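How to Fold Sweaters and Other Heavy Clothes on the Bed

Posted in: Home and laundry
By Marianna Stępień 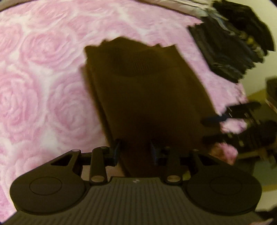 I fold almost all my laundry on the bed. For many years I did it on the kitchen table, because my mother did it like this, but the table is narrow and the sleeves of a big sweater always hang down on both sides. On the bed there is place for everything: the clothes which wait, the piece you are folding, and the pile which is ready.

In this tutorial I explain the method I use for sweaters, sweatshirts and thick long-sleeved tops. With small changes it works also for cardigans and for pants. It is not difficult. The first time you will be slow, and after one or two baskets your hands will remember it.

What you need

A bed, made. Please do make it before. If the blanket is full of hills, your fold will have hills too. Pull the bedspread straight at the corners and pass your hand over it one time.

A piece of stiff cardboard, if you like very equal piles. I cut mine from the back of an old calendar. It is the size of a big magazine. You can do without it.

A shelf or a drawer, and you should measure it before you start. This I learned late. My shelf has a depth of 300 mm, and for a long time I was folding everything a little too long, so the door of the wardrobe did not close well and I pushed the clothes until they had a wave in front.

Before you fold

Check that the clothes are completely dry. The thick places dry last: the ribbed band at the bottom, the cuffs, the neck and the underarm. Touch them with the back of your hand, which feels damp better than the fingers. If you are not sure, leave the sweater lying open for the evening.

Then sort. I put dark things on one side of the bed and light things on the other, and the heavy pieces nearest to me. A dark garment on a light or flowered cover is easy to see, so you notice quickly if the edge is not straight. With black clothes on a dark blue blanket I used to make many mistakes, especially in November when the lamp is already on at four in the afternoon.

Look also for hair and lint. It is better to clean it now, when the garment is open, than on the morning when you want to wear it.

The basic fold

Step 1. Lay the sweater with the front down. The neck should point away from you. Take the two bottom corners and pull very gently, only until the back is flat. Do not pull knitted things strongly, they will stay long.

Step 2. Smooth from the middle to the outside with both palms. Start at the shoulders and go down. Most of the bad folds I see come from air and small creases which were left in this moment.

Step 3. Fold the right side to the middle, from the shoulder to the bottom edge. The sleeve now lies across the back and probably it goes out on the other side.

Step 4. Turn the sleeve down, so that it is lying along the folded side. It should be parallel with the edge. At the shoulder you will get a small triangle. Press it flat with your fingers, otherwise it makes a lump that will be four layers high at the end.

Step 5. Do the same with the left side. Now you have a long rectangle. If you use the cardboard, put it in the middle before step 3 and fold around it, then pull it out by the neck side.

Step 6. Bring the bottom edge up. For a deep shelf, fold in half. For a normal drawer, fold in three parts: first the bottom to a little above the middle, then once more up to the neck.

Step 7. Turn everything over, with the front up. Straighten the edges with the side of your hand, as if you were putting paper in order.

If the edge is not even

Very often the far edge of the fold has small points and corners sticking out. It happens when the inner layers are wider than the outer one. You don't have to start again. Open only the last fold, push the inside layer back with your fingers, and close it. If a sleeve comes out at the side like a strip, then you must go back to step 4, I am sorry. Pushing it under the pile looks good for one day only.

A ribbed band also makes trouble. It is tighter than the rest of the sweater, so the fabric above it becomes wide like a balloon. I fold so that the band finishes inside, and the smooth part makes the outside edge. If you prefer the band outside, stretch it flat with two hands before the last fold.

Cardigans

Close the buttons, but not all of them. The top one, one in the middle and the bottom one are enough. A zipper I close to the top, and I fold so that the zipper is never bent two times in the same place. After this continue like with a sweater.

Hoods

Lay the hood flat on the back after step 5 and fold its point down, so that it makes a straight line. Then fold the body up over it. The pile will be a bit thicker at one end. Turn every second sweatshirt in the other direction and the pile stays level.

Pants

Put one leg on the other and find the place where the seat goes out in a point. Fold this point in. Then fold in half from the bottom of the legs to the waist, and then in three. Sweatpants with an elastic waist are better with the waist inside.

How to make the pile

Put the heaviest at the bottom, with the folded edge to the front. I make piles of 5 pieces and not more. With a higher pile you pull the one from the bottom and the others come with it, and then all your work is for nothing.

Carry the pile on your forearm, with the other hand on the top. From the bed to the wardrobe is only a few steps in my apartment, but I have dropped it in those few steps.

For the clothes which go away for the summer I use flat boxes from Plestix, with a lid. Put the folded pieces in one or 2 layers and don't press them. My neighbor Tshepo Oosthuizen rolls his sweaters and puts them standing in the box, and he says he finds the right one faster. I tried it. For thin tops I agree with him, but my thick wool ones opened themselves again.

Questions from readers

Does it work on a very soft mattress?
Yes, but your hands sink when you press. Put a big towel under the garment, or fold at the edge of the bed where it is more firm.

My wool sweater has a line across the chest after storage. What can I do?
Hang it in the bathroom during a warm shower and then lay it flat. Next time fold in three parts and not in half, so the line comes lower. You can also put a rolled T-shirt inside the fold.

How long does a full basket take?
For me, one side of a record. When my daughter helps it takes two sides.

Can I hang the sweaters?
Light ones yes, on a wide hanger. Heavy knitted ones get long shoulders, so I fold them always.

Next time I will write about fitted sheets, which many of you asked for in the comments. I need to practice a little more before I show it to other people.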